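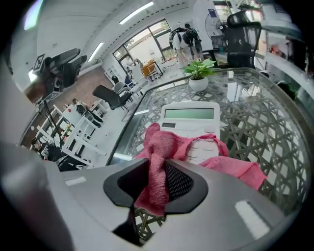

Help Community > Sports Fans > Basketball Streaming

Membership presale code for the Pludside exhibition game

Posted by Csonka, July 11, 2026
I hold a full-season streaming membership and was informed in June that members would receive a presale code for the Pludside exhibition game. No code has reached me. Is a separate registration required?

Rumlow
Yes. Membership alone does not place you on the presale list. You must opt in under "Live Events" in your account settings. Codes are issued in 2 groups, and annual members are in the first. Please check that your postal region is filled in - accounts without one are passed over.

Claltton
I never got mine either. Try the app.

Comments

hoopside35: The opt-in was switched off on my account as well. Thank you, Rumlow.

baseline559: Please note that the code covers upper-level seats only.

Csonka: My region was blank. It has now been corrected, and the code arrived by email.

Contact the Moderators | Community Rules | Back to top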